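Back to the garden, slowly

I spent most of March in the hospital at Groltbridge with a bad infection in my hip, and I came home in April with a walker, a bag of pills and orders to go easy. I had expected to be weak. I had not expected that getting from the back door to the shed would take me as long as it did, or that I would need to sit down on an upturned bucket when I got there.

The vegetable beds had done fine without me, which means they were full of chickweed. I have grown food on this lot since 1982 and I don't think I have ever missed a spring planting before. The peas should have been in weeks earlier. The onion sets were still in their paper bag on the porch, sprouting.
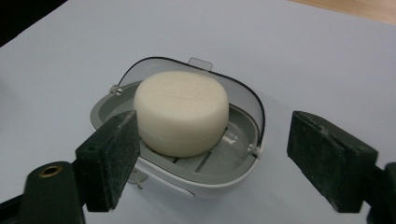

The physical therapist at Neltlow gave me a sheet of exercises and asked what I wanted to be able to do by summer. I said kneel down and get up again. She wrote that on the form. We worked on it twice a week, first with a chair on each side of me, then with one chair, then with a foam pad and a rail.

At home I kept a log. The first week I managed 4 minutes of weeding at a time, standing, with a long-handled hoe. By the end of May I was up to 24. I know those numbers don't sound like much. I wrote them on the calendar anyway, and I looked at them on the days when my leg ached and I didn't feel like going out. 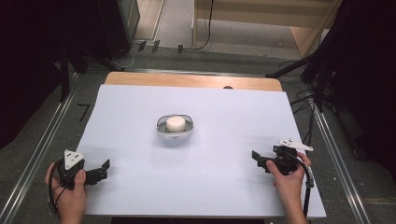

A round bar of soap in its dish.

I made some changes along the way. The two low beds by the fence are now seeded with clover and will stay that way. I paid $490 to have a pair of raised beds built on the Halliday Street side, where the ground is level and I can get the walker right up to the edge. It was more than I wanted to spend. I put tomatoes in one - a short, bushy kind called Eltar that my neighbor starts from seed - and beans and lettuce in the other.

Watering was the other problem. I can't drag a full hose yet, so I ran a soaker line and put the tap on a timer. It comes on at 6 a.m. and I hear it from bed. 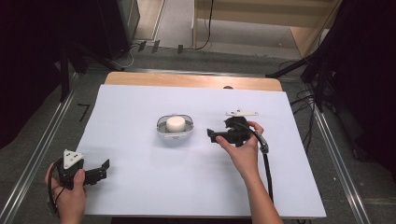

The lettuce bolted early and the beans got beetles, same as every year. The tomatoes are doing well. I picked the first ripe ones in July and ate them over the sink with salt.

I kneeled down for the first time last week, to tie up a stem that had flopped over. Getting up again took a while and I had to hold on to the corner of the bed. I have one more checkup at Groltbridge before fall, and after that I want to order garlic.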